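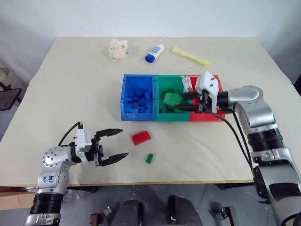
Chapter 6
Sorting and Segregation of Small Parts

Sorting is the assignment of each item in a mixed stock to one of a fixed number of classes. The operation has three elements: a stock, a rule, and a set of receivers. The stock may be a drawer of screws, a delivery of returned goods, or a child's building blocks. The rule names the property on which items are separated. The receivers hold the classes once they have been separated, and they must be open, within reach, and identifiable at a glance. In the arrangement pictured, three open plastic bins are joined in a row, blue, green, and red, and the blue and green receivers carry their class in the color of their walls. The blue bin holds small blue blocks and the green bin holds green ones, so that a person arriving at the table can infer the rule without a written label. A red block and a small green block lie loose on the tabletop near the bins. Items in this position are called strays. They belong to a class under the rule but are not in a receiver, and their treatment is taken up in Section 6.4.

The chapter is limited to hand-sized parts sorted on a flat surface. Bulk sorting by screen, air, or flotation is covered in Chapter 12. Readers who have completed Chapter 5 will already know the terms lot, batch, and residue, which are used here in the same sense.

6.1 The sorting rule

A sorting rule is complete if every item in the stock falls into at least one class. It is exclusive if no item falls into more than one. A rule with both properties is called well formed. Most rules met in practice are well formed for the greater part of the stock and fail on a small remainder.

Color is the usual first example of a single-property rule. It can be read without touching the item, from most angles, and by a worker with little training. It has two weaknesses. The first is that many items carry more than one color, and a rule that says only "by color" does not say which color governs. A white item with red markings may be classed as red, as white, or as mixed, and two workers given the same instruction may decide differently. The second is that color judgments depend on the light and on the person. A rule intended for general use should not rest on a red and green distinction alone, as a portion of the workforce cannot make it reliably. Fixed bin positions reduce the difficulty of finding the right receiver but do not help the worker read the item.

Shape and size rules require more handling. A block must often be turned before its length can be judged, and a rounded piece may resemble a rectangular one when seen end-on. For this reason shape is normally applied as a second rule, inside a class already separated by color. Where both are used, the order should be stated on the work sheet. Color followed by shape and shape followed by color give the same final classes, but the intermediate piles differ and so does the number of receivers needed at each stage.

6.2 Receivers

The receiver is specified by its opening, its depth, and its relation to its neighbors.

Opening. The opening must admit the hand together with the largest item in the class. A narrow opening slows placement and raises the number of items that strike the rim and fall outside. Lids are left off during sorting and fitted afterward.

Depth. A shallow receiver shows its contents, which allows misplaced items to be seen and removed. A deep one holds more but hides early errors under later items. For stocks of fewer than 268 pieces of the block type used in Exercise 6.1, the shallow receiver is preferred.

Relation to neighbors. Joined bins do not drift apart as the worker reaches into them, and the gaps into which small parts would fall are closed off. The cost is that an overfilled bin spills over the divider into the next class. The filling limit for joined bins is therefore set at 80 percent of the divider height – a line may be drawn on the inside wall – and the bin is emptied when the contents reach it.

Bins matched in color to their contents are useful in teaching and in low-error work. They do have a drawback. A blue block in a blue bin has little contrast with the walls, and the last few pieces are easily missed when the bin is emptied. The foreign item, on the other hand, stands out well. Where complete emptying matters more than error detection, a neutral bin with a colored label is the better choice.

6.3 The work surface

The surface should be plain, matte, and lighter or darker than every class in the stock. Patterned surfaces conceal small parts and should be covered. The receivers are placed where both hands can reach all of them without the worker leaning, and a clear zone is kept between the receivers and the front edge. The unsorted stock is poured into this zone in portions. Objects that are not part of the task are removed or pushed to the far side before work begins.

In the Praltivcombe bench trials, Rizk compared portioned pouring with pouring the full stock at once. Portioned pouring took longer to complete but left fewer misplaced items (Tarek Rizk, Bench Methods for Mixed Stock, Masri, 22 April 2023). The trials used the Cirkura block set, and the results should not be extended to parts that roll.

6.4 Strays and residue

A stray is distinguished from residue. The stray has a class and lacks a place. Residue has no class under the rule in force. The two are often swept together at the end of a session, and this is a recording error, as it inflates the residue and hides shortfalls in the classes.

The procedure is as follows. When the stock has been worked through, the surface is inspected from the far edge toward the worker. Each stray is picked up singly and tested against the rule, then placed. Items that fail the test go to a separate tray marked R. Only after the surface is clear are the bins themselves inspected, beginning with the one filled first.

Residue is not discarded. Its composition indicates where the rule is incomplete, and a revised rule is drafted from it. The Plultedholm method, described in Section 6.5, formalizes this step as a second pass with one added class.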